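To: chores-list
Subject: Re: Re: Can it wash my dishes yet?
Date: May 12, 2018

Hi all,

Sorry for the slow answer, I had this half written and then the week got away from me. Quoting the bit I want to get at:

> I keep seeing clips where an arm picks up a cup and everybody claps.
> My mother-in-law saw one and asked me if she should hold off on
> buying a new dishwasher. I told her no, but I couldn't say why in
> a way that made sense to her. So what's the holdup? It's a cup.
> It has a handle. My kid could do it at two.

Ha! Tell her to buy the dishwasher. I'm still on the side that says a home machine which clears a table by itself is a long way off, but I've gotten softer about it since we started with the Cui setup. Clearing up after one person's coffee is the job I care about, so that's what I'll stick to: the mug, the spoon or whatever they stirred with, the trash.

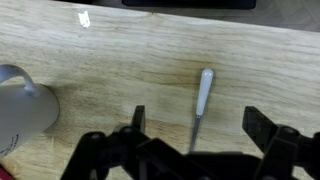
Filed under: Grasping, small stuff

Thin things lying flat are where I lose most of my hair. A mug stands up and offers you a rim and a handle, so even a sloppy approach gets you something. A utensil offers you a skinny shaft right down against the wood, and if your fingers come in a hair too high you close on air, and a hair too low you're scraping somebody's furniture. We ran 36 tries in one sitting with the Festik fingers and 7 of them ended with the thing scooting away across the table. Seven! That was after a lot of tuning, too. I'd still take two plain fingers over something fancier for this part of the job, and I know a few of you will yell at me for that.

The other half of the original question was about "a hand like ours," and whether that fixes it.

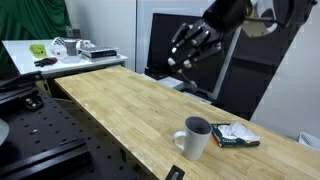 Soft stuff is what I'd use to judge any hand, ours included. Cups are solved enough to be boring, in my opinion, and I say that having broken my share of them. But take a pack of tissues with a crumpled one spilling out of the opening, lying next to a mug. Do you throw the loose tissue away? Do you tuck it back in? Do you lift the pack and hope the rest comes along? My kid would know (well, my kid would leave it there). A hand with lots of joints gives you more ways to hold the pack, and it also gives you more ways to squash it, and I haven't seen the software that picks between those without a person steering.

Somebody asked about money last month. The Ferkik quote for a spare set of pads and cables came in at 3,000, and I haven't signed it, I'm sitting on it until June. You can get a whole lot of dishes washed for that.

As for shop floors, I think they'll get there sooner, and in small ways they already have. The place over in Bosthorpe that I visited has an arm moving the same part from the same tray for a 30 minute stretch before anyone looks in on it. Great! But the tray is always in the same spot, and no one's left a tissue in it.

Does anybody here have numbers on flatware? Forks especially. I'll post our log once I've cleaned it up, right now half the notes just say "nope."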